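Garden shed notebook, February

Trelov slope, soil and drainage trials. Everett Pruitt writing, because Dorota has hidden the good pen and I found it.

Morning. Dug the second test pit at the foot of the bank. Hit clay at 15 inches, the blue-gray kind that comes off the spade in one piece and then stays on your boot until spring. Filled the pit with water from the hose and went to get coffee. Came back and the water was exactly where I had left it, which I suppose is loyalty.

Bogdan's plan calls for a dry creek bed straight down the middle. Handsome drawing. It sends everything to the corner by the Pawłowska fence, where there is already a puddle with ambitions. I have penciled in a bend to the left and initialed it so he knows whom to shout at.

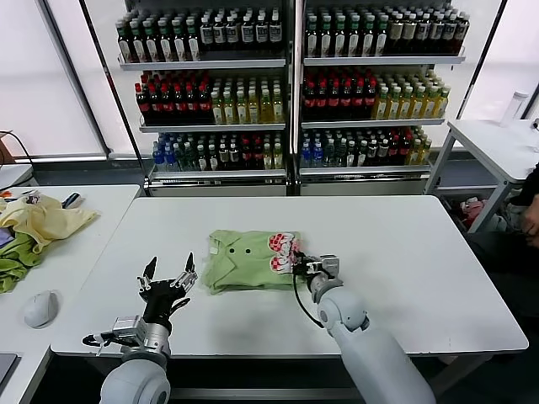 Page last changed: February, 4:40 p.m.

Gravel order: Mullivance wants to deliver 3000 pounds in one drop. The gate is narrow and the driver last time took a piece of it with him. Asked for two drops. They said they would look into it, in the voice people use for that.

Sedge plugs. Roman counted 546 in the cold frame against 300 on the invoice. Either the nursery is generous or we are holding someone else's sedge. He has written to them. I have quietly marked out a wider bed.

Infiltration, pit one (upper bank, sandy): dropped roughly an inch while I ate a sandwich. Slow sandwich. Must use the watch next time, as Zbigniew will ask, and "one lunch" did not go over well in the last report.

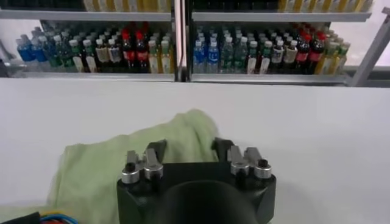 Pit two again, after dark, with the flashlight. Level down by the thickness of a pencil. I don't think we can put the rain garden there unless we break through the clay or lift the whole bed a foot and pretend it was a design choice. Dorota favors lifting. Bogdan favors digging, but Bogdan has a bad back and will be favoring it from a chair.

Fliltatard liner sample is still in its wrapper under the bench. The leaflet says to lay it on a smooth surface free of stones. We do not own one of those.

To do:
- move the stakes for the bend before Bogdan sees them
- refill pit two, same depth, and time it properly
- ask Roman if the nursery wrote back
- cover pit one with the old door; the neighbor's dog has been taking an interest
- return the level to Zbigniew, who believes he lost it

Rain due overnight. Left the bucket out by the downspout and the ruler inside it, taped this time.

4 comments | 7 shares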